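About Us

Share 7 | Comments 3

Vastcombe Makers started out in a double garage with one bench, a kettle and far too many half-finished projects. We've since moved into the old joinery on Priver Lane, where 131 members (at last count, in February) share the tools, the tea and the occasional argument over who had the good side cutters. You don't need to be an engineer to join, and most of us aren't!
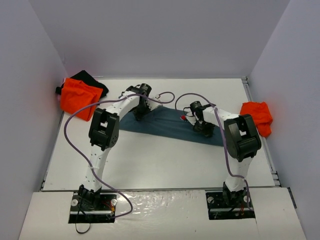

Our longest-running project is Grorkino, the pair of arms we've been building between us since the move. It began as a winter evening job and has grown rather a lot, as these things do. We're teaching it to handle laundry, and cloth is a wonderfully stubborn thing to practise on, always sagging or bunching up just when you've got hold of it. The purple cables are left in big loose loops so the wrists have room to turn, and we'd suggest the same to anyone building at home, along with a cable tie on the lower link. We went through plenty of wire learning that.

Grorkino evenings start at 7 pm and everyone is welcome, whether you'd like to solder, write code or just sort the fabric by colour. Membership is $255 a year, which covers the workshop and the Borkowska Room, our quieter space for sewing and electronics. Kids are very welcome with a grown-up.

3 comments

benchdog: Do you lend tools to non-members?

tillyknits: Came along last month and had a lovely time. I've got a bag of old tea towels if Grorkino would like them.

sparkplug_oz: Is there parking on the lane or should I use the street behind?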